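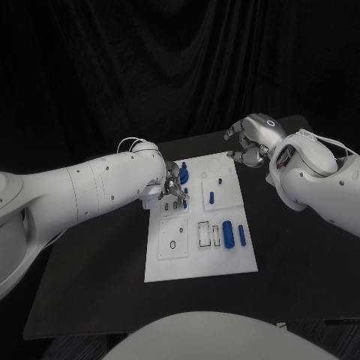 Skomard workshop extends its parts-sorting sessions

July 4, 2018

The Skomard community workshop is to keep its small-parts assembly sessions going through the summer after places for the first run, which began in April, were all taken.

The sessions are built on work boards. Each board is divided into areas that hold fixtures and parts, and whoever is working at it has to put pegs, plates and larger components where they belong. Tables are covered in matte black so that pale and coloured pieces show up well against them.

Győző Veres, who runs the workshop, said the boards had gone through several versions. Early ones were too crowded and people kept knocking over the smaller pegs while reaching for something else.

"We moved things apart and gave the big pieces their own corner," he said. "It's slower to set up but there's less on the floor at the end of the day."

The workshop now has 10 boards. Another 3 are being made by Kingi, a joinery firm in Tadari, and should be delivered before the end of the summer.

Lilla Bognár, who looks after bookings, said 613 people had asked to be told when new dates came out. Sessions last 40 minutes and there is no charge, although places have to be reserved in advance. Bookings can be made at the Skomard front desk or at the Zullora library.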